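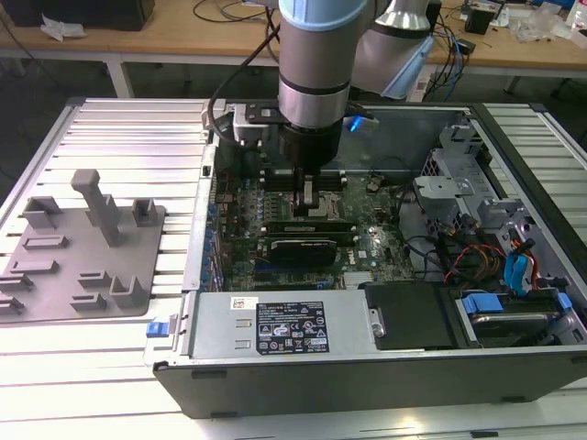

Fixed cam, arm over the memory slots.

Ticket: Casum cell, RAM task — episodes dropping out of the training set
Opened 2024-12-30
Status: open, workaround in place

Problem
Target is 1,000 demos of the memory module task. Only 369 made it through the Stollurus filter. Rest flagged "gripper state missing" or just skipped. Operators say the runs were fine.

Checked so far
- Disk space ok
- Case position on the slotted table — not moved
- Gray fixture plate still left of the case, same spot
- Restarted recorder, no change
- Replayed 30 rejected episodes by hand. Video good in all of them, gripper log stops early

Fingers close to the module is exactly the part we need, and thats where the log goes quiet. 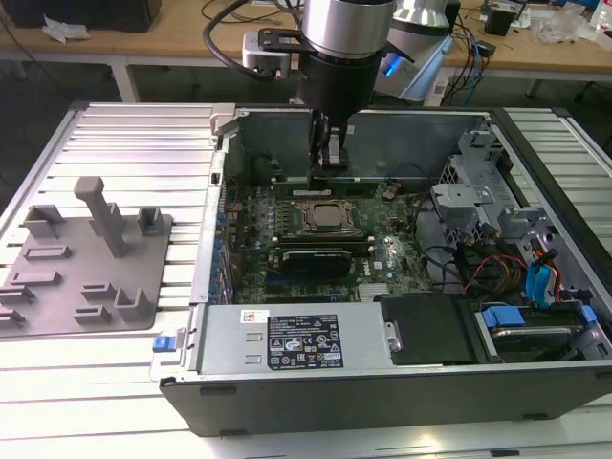 Cause (probably)
Shin logger times out when the gripper holds still too long. Slow careful grasps get cut. So the filter is throwing out the careful ones and keeping the fast ones, bad for the model either way.

Workaround
Timeout raised in the Somska config. Recorded 133 new episodes after, none rejected. Do NOT re-run the filter on the old batch yet, it overwites the flags.

To do
- Patch logger properly
- Recover old gripper data from raw files if poss
- Re-collect whatever is left, by March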